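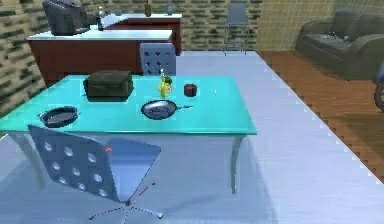

How to check whether a robot can clear a table yet

Short answer: partly. Most controllers we run through the Celel simulator can drive to a table and lift a bottle. Fewer can finish the chore. The procedure below separates the two.

Step 1. Define the chore

Write the goal as an end state: both pans and the bottle on the kitchen counter, nothing else moved. Leave the route open. Set a limit of 300 seconds per run and fix the starting pose of the robot.

Step 2. Check the close views

A controller that works from onboard images will spend part of each run near large surfaces. Pull several views from the room and confirm that textures load and that wall edges are distinct.
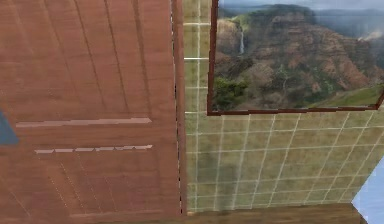
Close view of a wood-grain panel beside the tiled wall.

If the planner marks a panel like this as open floor, correct the depth settings before going on. Grasp scores mean nothing until that is done.

Step 3. Add objects outside the task

Leave items in the room that the goal doesn't mention. A plant with thin bare branches is a good test, as coarse collision meshes tend to swallow the gaps between twigs. Log every contact.

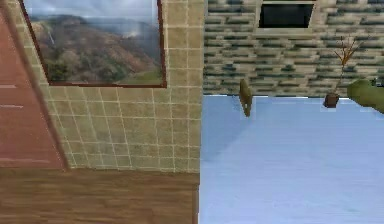
Nhung Lò objects that contact logs punish the wrong thing: a person clearing a table brushes against furniture all the time, and a chore should be scored on whether it got done. We keep both numbers and report them separately.

Step 4. Score the runs

Do 7 runs per layout. Record the following:

1. Items delivered at the time limit.

2. Contacts with objects outside the task.
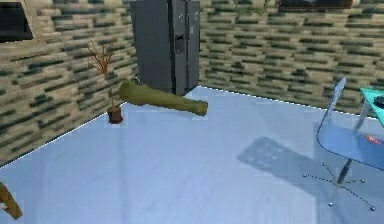
3. Stops longer than 3 seconds.

Count a run as complete only if the end state matches Step 1. In our April batch on the Fomen base, 2 runs were complete. Pans caused most of the failures, with the grasp slipping along the handle during the turn toward the counter.

Repeat with the chairs moved before trying any of it on hardware.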